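Dusent Traces Gripper Fault and Releases a Fix

23 Mar 2020, Ukmont. Dusent has found the fault that made grippers on its Jiva arms let go too early, and we're thrilled to share the fix!

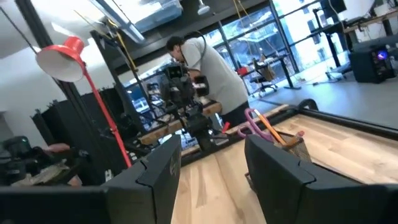
The trouble came from a worn cable that briefly cut the grip signal. It showed up in 87 of 300 test runs. 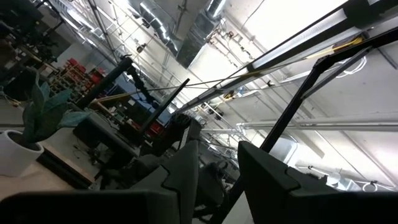 Was anyone hurt? No injuries were reported, and the arms stopped safely each time.

New cables are on every arm now, and the first 70 runs went cleanly.
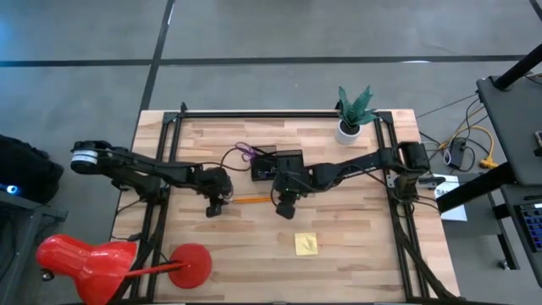
Manzano said the early warning light was the change it had wanted most.

Updates ship in July.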